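Seraina Auer has spent most of the winter comparing grippers in a kitchen, and she would like people to stop asking her which one won.

"It depends on the object," she says. "I know that's dull."

Auer runs manipulation tests at Stukosmont, where she and Eilif Dahlgren have been putting 2 finger designs through the same set of kitchen tasks, 100 attempts per task. One set is stiff and angular. The other, from a small shop called Lüthi, has softer pads and costs more.

Lids were her first choice for a test object. A polished lid is hard on depth cameras, she says, and the weight swings if the grip is off center.

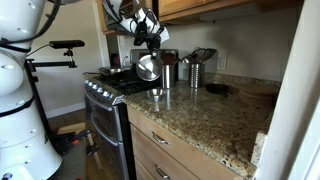

A steel pot lid in the gripper, over the back of the range.

Dahlgren handles the controller side. He moved the arm from position control to a compliant mode in the middle of the tests, and they had to throw out 30 attempts and start over. "That was my fault," he says. "I changed two settings on the same day."

Utensils gave them more trouble than lids. Handles lean on each other in a crock, and the fingers have to get between them.
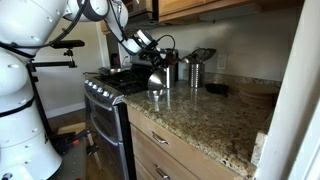 The arm holding a dark utensil just above one of the steel crocks.

"With a spoon, you want narrow fingers," Auer says. "With a lid, I'd take the pads."

The sensor stays on its own bracket beside the arm. Dahlgren would like to try a wrist camera next, and has asked for one to be ready by April. Auer wants to finish the drawers first.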